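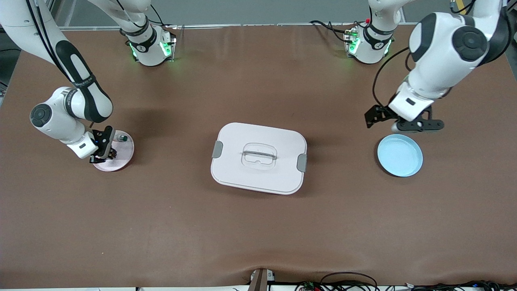
**Carunance** is a two-armed tabletop robot kit made by Rawat, a small equipment maker based in Dakthorpe. It is sold to teaching labs, research groups and workshops that want to train or program a robot to handle household objects such as dishes, lunch boxes and bottles. The kit consists of two arms, a pair of parallel grippers, a control computer and a software package called Kukanness. It is offered for purchase or on a yearly lease.

## History

Rawat began as a repair business for used factory arms. Its founder, Kamlesh Ahuja, had been asked several times by college customers for a matched pair of arms that could share one table, and the company put together its first set by hand from arms it had already rebuilt. That set was never sold. It stayed in the Dakthorpe shop and was used to work out the spacing of the mounts and the layout of the cables.

The first kits for sale were shipped in April of the following year, in a run of 48. Most went to existing repair customers. A revised version, usually called the second series, replaced the original wrist covers and moved the emergency stop from the control computer to a separate box on a long lead. Owners of first-series kits could have the stop box fitted for the cost of shipping.

## Design

### Arms and mounts

The two arms are white with black trim. Both mounts stand along the far edge of the work surface as seen by the operator, and the arms reach forward over it. In the manual, left and right are named from the robot's side of the table, so an operator facing the kit finds the right arm on the left. Early reviewers complained about this — the labels on the first-series cables gave no hint of it — and the second series added colored sleeves.

Small green lights on the sides of each mount show that the arm has power and is ready to move.

### Grippers

Each arm ends in a black parallel gripper with two fingers that close toward each other. The fingers can be swapped using a hex key supplied with the kit. Flat fingers are fitted as standard. A narrower set, meant for rims, clips and small caps, is sold separately.

The grippers can be pointed straight down or turned to approach an object from the side. The side approach is used mainly for shallow dishes, where a finger has to pass over the rim before it can close. According to the manual, the operator should keep the gripper low and level and set the approach speed to 2 on the eight-step scale.

### Work surface

Rawat doesn't supply a table. The site guide asks for a flat, level top with enough depth for the mounts, and recommends a plain covering in a single color. Brown and gray are given as good choices. Shiny coverings are discouraged, as are patterned ones.

## Software

Kukanness runs on the supplied computer and opens in a web browser. Its main screen shows the position of both arms and a list of saved tasks. A task can be built in two ways: by entering points one at a time, or by guiding the arms through the motion and saving the result. Both arms may be active in the same task, and the program holds one back if their paths would cross.

Version 8 added a practice library of table-setting and lunch-packing tasks. The simpler tasks move a single plate from one marked spot to another. Harder ones use a lidded food container with a clip on each short side, which calls for one arm to hold the box while the other works a clip. Lids with a fold-down handle are treated as a separate group, as the handle must be lifted before it can be gripped.

Recorded tasks can be exported as plain text files. The format is described in an appendix to the manual, and users have written converters for several other programs.

## Purchase and service

The purchase price covers delivery, one day of setup at the customer's site, and parts and labor for two years. Lease customers get the same coverage for as long as the lease lasts. Training is charged separately and is given by Shewit Endale, who also wrote most of the current manual.

Service calls are handled from Dakthorpe. Wrist and gripper parts are kept in stock. Larger parts, including complete mounts, are ordered as needed, and the service terms allow up to six weeks for them.

## Reception

Aarti Dubey, who reviewed the second series for a newsletter read by college lab managers, found the arms steady and the manual clear, but called the cabling "the part you will spend your first afternoon on." She advised buyers to plan cable runs before bolting down the mounts. Shivam Rajput, writing for the same newsletter, compared leasing with buying and judged the lease better value for courses that run only part of the year.

A longer review by Kha Mạc looked at small-object work. Mạc rated the flat fingers as good for plates and boxes and poor for bottle caps, and recommended ordering the narrow set with the kit. The review also noted that Kukanness can't undo an edit once a task has been saved. Rawat has since added a warning before saving, though the undo function itself is still missing from version 8.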